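Visita a la planta de Zorgate: preparación de piezas con célula de picking

Publicado en septiembre

La visita duró 2 horas y la guió Bastian Vogler, responsable de procesos. Zorgate prepara juegos de barras para el montaje de bastidores Plornari. Hasta el año pasado, toda la clasificación se hacía a mano en la línea 6, por turnos completos y de pie.

El cambio afecta sobre todo al reparto de tareas. Los operarios ya no sacan barras de los contenedores durante toda la jornada: cargan material, verifican referencias y atienden las paradas. Gemechu Mekonnen, antiguo clasificador, lleva ahora los ajustes de agarre. Según explicó, la formación interna resultó corta y lo más difícil fue aprender a leer los avisos del controlador. Calum Pringle, delegado del turno de tarde, pidió que se mantenga la rotación, ya que vigilar la célula cansa de otra manera.

La referencia 3539 sigue dando problemas. Las barras se entregan a granel y quedan en distintas orientaciones en el contenedor metálico, algunas cerca de la pared.
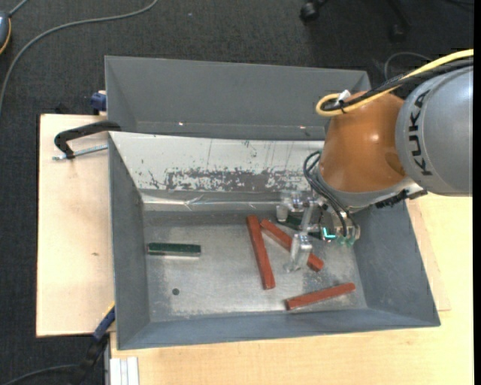 En esos casos el brazo KUKA debe elegir primero la pieza más accesible. Si no hay agarre válido, la célula se detiene y un operario recoloca el material. Mekonnen anota cada intervención en una hoja que se revisa al cierre del turno.

La segunda fase prevé conectar la célula con el almacén. No se mostró el cuadro eléctrico. El turno de noche continúa con clasificación manual.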